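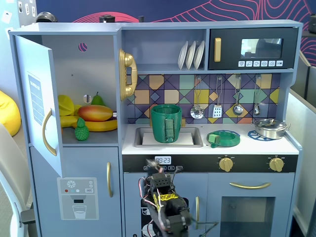 Section 4: Setting Up the Randinero Locking Tremolo

Read this section through once before you loosen anything. The steps apply to the Jarman six-string with the factory-installed Randinero bridge. Seven-string owners should use the supplement.

You will need the 3 mm hex key from the case pocket, a Phillips screwdriver, a tuner and a new set of strings in the gauge you plan to keep.

4.1 Changing strings

1. Slide the supplied foam block under the back of the bridge.
2. Loosen the three clamp bolts at the nut and lift off the pads. Keep them in order.
3. Remove one string at a time. Cut the ball end off the new string and seat the plain end in its saddle.
4. Tighten the saddle bolt until it is snug, then give it a quarter turn more.
5. Wind the other end onto the tuning post and bring the string close to pitch.

CAUTION: Do not overtighten the saddle bolts. A cracked saddle insert is not covered by the warranty.

4.2 Leveling the bridge

1. Set all six fine tuners to the middle of their travel.
2. Take out the foam block and tune to pitch, low E first. Go around again until the strings hold.
3. Look at the bridge from the side. If it tips forward, turn both claw screws in the back cavity clockwise by half a turn. If it leans back, turn them counterclockwise.
4. Retune and check again. Repeat until the baseplate is parallel to the body.

NOTE: Never adjust the height posts at full string tension. This wears the knife edges.

4.3 Locking the nut

1. Stretch each string by hand and retune.
2. Replace the pads and tighten the clamp bolts.
3. Correct any small change in pitch with the fine tuners.

If a fine tuner runs out of travel, unlock the nut and start again from 4.2, step 1.

Spare pads and saddle inserts are sold in packs of 20 under part number 122. Order them from your Branunico dealer.

Text: Adwoa Adjei. Bench checks: Gwilym Beddoe.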